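Learning to Sleep Again After the Night Shift

05/12/2025

For six years I worked nights in a bakery in Meredmont, and in November I changed to the day team. Everybody congratulated me. I also congratulated myself, and I bought a new pillow to celebrate. Then I went to bed at ten in the evening like a normal person and looked at the ceiling until four.

I want to write down how it went, for others who are making the same change. I am not a doctor. I only know how it was with me.

The first week I did everything wrong. I came home at three in the afternoon, very tired, and I lay down on the sofa "for a moment." The moment was two hours. In the evening I was fresh and cheerful, I cleaned the kitchen, I ironed shirts that I do not even wear, and at midnight I was angry. My old schedule was still sitting in my body, and it did not care what was written in my new contract.

In the second week I put a rule on myself: no sofa before dinner. When the tired hour came, I put on my shoes and went outside. In the beginning I walked only to the bus stop and back. Later I went as far as the canal, and there I discovered that the afternoon has a lot of people in it. In my years of night work I had forgotten this. There were children coming from school, there was a line at the pharmacy, and a man was selling chestnuts at the corner. I felt a little like a tourist in my own town.

The second thing was coffee. At night we drank it all the time, from a big machine by the ovens, and it was never a question if it was good for you. On the day team I continued in the same way, and my last cup was at five in the afternoon. My sister told me this was crazy. I did not believe her, but I tried to stop at noon, and after four or five days I had to admit that she was right. Now I have two coffees before noon, and after that I take herbal tea, even if it still tastes to me like warm water with grass.

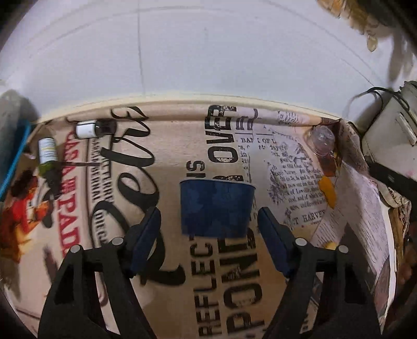 A blue paper cup and a lot of big letters.

The third thing was light, and this one was the hardest to accept. In my old life I had very thick curtains, from a shop called Grilen, and I was proud of them. You could not tell if it was noon or midnight. For a night worker such curtains are worth every cent. But now they were working against me, and my alarm at 5:30 was like falling into a cold lake. I changed them for thin white ones. In this season it is still dark when I get up, so I turn on all the lamps in the apartment immediately, also the ugly one in the hallway.

I also tried an app, of which I will not say the name. It gave my sleep a score out of 100 every morning. When the score was bad I worried about it all day, and then the next score was worse. After 10 days I deleted it, and I do not miss it.

What I do miss, a little, is the night itself. At three o'clock the street behind the bakery was completely quiet, and when we opened the back door, the smell of the bread went out and some cold air came in. We spoke less than the day people do. With the day team there is a radio, and the phone rings, and somebody always wants to know where the small trays are.

Now I fall asleep most nights before eleven. On days off I still have problems, because I want to stay up late with a book, and on the next workday I pay for it. Last week I slept seven hours three nights in a row, and I told this to everyone at work as if I had won a prize. Tonight I will try to close the book at ten. It is a long one, and I have just come to the part with the shipwreck.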